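Hi Ingvild,

You asked for something shorter than last time, so I've skipped the spreadsheet and I'm just going to tell you how the family days program is going. It's May, we're past the halfway point of the grant, and I'm feeling pretty good about it - with a couple of exceptions I'll get to.

## What we've run so far

Two of the three free days are done. The first was the open morning at the Brekke gardens, and it was a lovely, slightly chaotic thing. We'd planned on 100 people and the gate clicker stopped at exactly 100 at 11:40, when Ivar had to start a paper tally because the clicker jammed. So I can't give you a proper final number for that one, sorry! I can tell you we ran out of seedling pots well before lunch and the face painter stayed an extra hour without charging us.

The second was the rail museum afternoon at Starnel. Much quieter, partly the rain and partly that the school newsletter went out after the event instead of before it. My fault, I sent the copy in late. But the families who came stayed for ages, and the museum let every kid have two turns on the hand-pumped trolley. Grandparents did very well out of it too. One grandad explained signal boxes to a whole cluster of other people's children and I'm hoping to get him back on purpose.

## The listings page

The bit of your funding that pays for the "free and cheap this month" page is probably the best value of the lot. We've got 27 venues on it now. I ring or email each of them before anything goes live, because there's nothing worse than driving across town with a carload of kids and finding out the free entry was last weekend. A few venues have started sending me their dates without being chased, and my inbox is grateful.

Parents keep asking for the same things: is there parking, can you bring your own food, is there a change table. I've added all of those to the page. What I haven't managed is a decent filter for wheelchair and pram access. The venues all describe it differently ("mostly flat" is my favourite), and I'd like to visit the vague ones myself before I put a tick next to their names.

## Money

We're under on printing and over on buses. Adico's quote for the Starnel shuttle was fine, but then we needed a second run to get everyone home, and that came out of the contingency. The gardens day came in below budget because Brekke waived the hire fee once they heard entry was free for families.

I'd like to move what's left of the printing line across to transport, if you're happy with that. Posters in the library do nothing for us as far as I can tell - people find out from the page or from each other. Ivar Sundqvist has the receipts and can send them whenever you want them.
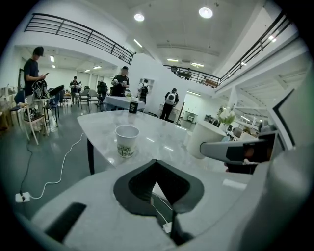 ## Still to come

Day three is the one I'm most excited about. Gateck are giving us their whole riverside site for a Saturday-style market morning, with free craft tables, a puppet show and half-price entry to the climbing wall for any adult who comes with a child. We've confirmed the puppets and the first aid cover. We haven't confirmed the sausage sizzle, as the group that ran it last year has folded and I'm still ringing around.

A few things I need from you:

- a yes or no on moving the printing money
- your logo in a version that doesn't go fuzzy on the banner
- whether you'd like to say a few words on the day (five minutes at most, the puppeteer is strict)

I'd also love to talk about next year at some point. The seniors' centre has asked if we'd add a weekday outing for grandparents who do the school-holiday minding, and I think there's something in it. I'll write up a page on that once the riverside day is out of the way, and I'll send the attendance figures for all three days with it.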